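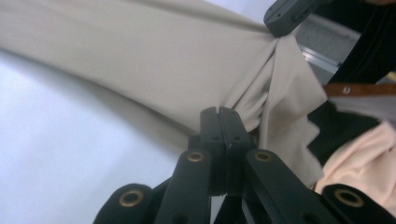
Diary > Riding > Winter

6 min read

I signed up for the Filtovness ride this morning, before I had even finished my coffee, and I have been walking around the apartment with a silly grin ever since. It is the long route this time, 100 miles, with the climb out of Jasthorpe coming right after the second feed stop, when everybody's legs are full of rice cake and regret. Laur says the road up there has been resurfaced, and I would love to believe him, but Laur said the same thing last year and I was picking grit out of my brake pads for a week. Anyway, I drew the climb out for Mother over the phone (well, described it) and the best I could manage was to tell her it was like a piece of tan cloth that lies smooth on one side and then bunches up into loose pleats on the other. The first half is all smooth cloth, long and gently curved. Then come the pleats, one after another, and you go up and down and up again until you can't remember which one you're on. She said it sounded awful and asked whether I was eating enough.

I am eating plenty, for the record. December is a terrible month to begin training, with cookies on every flat surface at work, but if I wait until the weather is nice I will be where I was last spring, hanging off the back of the group and pretending to admire the cows. So the plan is three rides a week, one of them long, plus whatever I can stand on the indoor trainer in the hall. Last night I stood forty minutes of it. I had the window open and the fan going and still got off looking like I had been pulled out of a lake, and the neighbor's dog barked at the hum the whole time, poor thing.

The bike itself needs some love. The chain is past saving, I think, and there is a click in the bottom bracket that comes and goes with the weather, or with my mood. I took it over to Atia, the little shop behind the bakery, and the young man there rode it up and down the alley and of course it made no sound at all! He was very nice about it. He quoted me for a chain and a new cassette, and I said yes to the chain and that I would think about the cassette, and then I thought about it all the way home and called him back and said yes to that too. 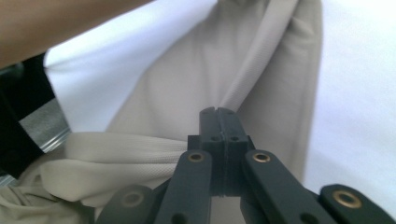 On the walk back I got to wondering how far I have ridden this year, so I sat down with the old notebook and added it all up. It comes to 3465 miles, which surprised me so much that I did the whole sum over again on the back of an envelope. It is more than I have ever done, and that's with the two weeks in August when my knee was bad and the whole of that rainy stretch when I only rode to the post office. I know Laur does double that without thinking, but Laur doesn't have a job that makes him sit in traffic until six, and he has been at this since he was 15.

There are 12 of us going from the club so far. I am hoping we can all start in the same wave, although last time we lost each other before the first bridge and I did most of the day with a retired dentist who told me about every dog he had ever owned. Lovely man. I looked for his name on the start list this morning and couldn't find it, but it's early and the list is short yet.

What I really want this time is to get up the Jasthorpe climb without putting a foot down. I don't care about the clock. Last year I stopped on the steep bit by the stone barn, told myself it was to fix my glove, and stood there fixing that glove for a very long time while people went past saying kind things. I can still hear them. So that's the one goal, and I'm writing it here where I'll have to read it again.

Must remember to ask Laur for the spare lights back, and to look out my thick socks. If the rain holds off I'll go out early tomorrow, just the river loop and home by nine.

Reet Sproģis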